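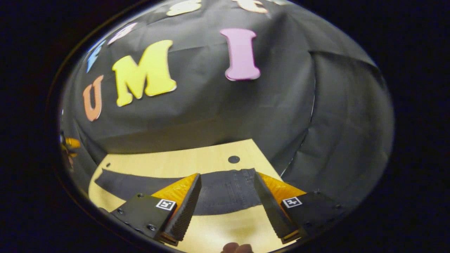
Ticket 312 - Greifer-AG, Team Stirnwood
Status: gelöst, 31.01.2025

Problem (Rūta Mägi): Beim Falten der Jeans verliert die Auswertung immer wieder den rechten Marker, der Greifer gilt dann als geschlossen. 11 von 40 Durchgängen unbrauchbar.

Algirdas Mockus: Belichtung fest eingestellt, Marker neu eingelernt. Noch 2 Aussetzer.

Rūta Mägi: Schwellwert gesenkt, neuer Satz mit 40 Durchgängen - kein einziger Aussetzer! Riesig, danke! Jetzt freue ich mich richtig auf den Wettbewerb im Mai.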